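Ticket: festival wristbands not scanning / weekend passes showing as day passes
Opened Jan 19, 2026
Status: waiting on supplier

Hi again, me with the wristbands! I'm doing the ticketing for Clemunov (small music festival, March, you helped us with the box office login last year) and I've hit something odd that I can't get past on my own.

We sell through Cakel and the wristbands get paired using the Mukance app. I paired a test batch of 16 yesterday evening and most went through lovely, green tick, little chirp, job done. But 6 of them come up as day passes when I know full well they were sold as weekend ones (I've got the order list open next to me and it says weekend, plain as anything). Scan them a second time and they say "already admitted", which is a bit rich as the gates don't open for weeks.
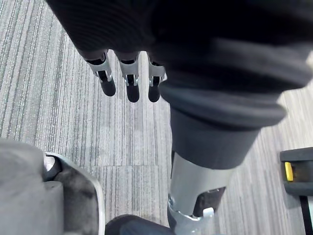

What I've tried so far

Logged out and back in on both phones. Same.
Deleted the app and put it back on. Same, plus it forgot my stage names, so I had to type all those in again.
Swapped to the other phone's hotspot in case it was the wifi being slow. Same.
Unpaired one band and paired it to a made-up order. That one worked! So I don't think the bands themselves are duff.

The only thing the bad ones have in common is that they all came from the early bird sale, before we changed the price and renamed the pass. I did the renaming myself, so if it's that, sorry, and please tell me gently.

I need to know before the rest get posted out to the Villanueva coach party, as they want theirs early and I'd hate them to be stuck at the gate missing the opening band.

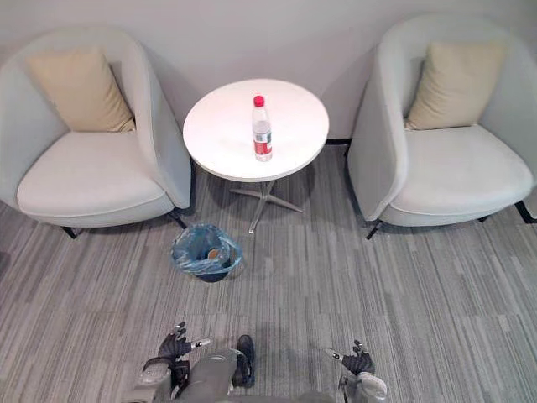
Hrefna Laxdal: Thanks for the list, that helps a lot. Renaming a pass after sales have started leaves the older orders on the old pass code, and the app reads any code it doesn't know as a day pass. Don't unpair any more for now. Could you send me the old name exactly as it was, capitals and all? I'll ask Cakel to map it across and clear the "already admitted" flags too.

Oh brilliant, thank you! It was "Early Bird WEEKEND", with the shouting. I'll leave the bands alone and hold the coach party's post until you've heard back.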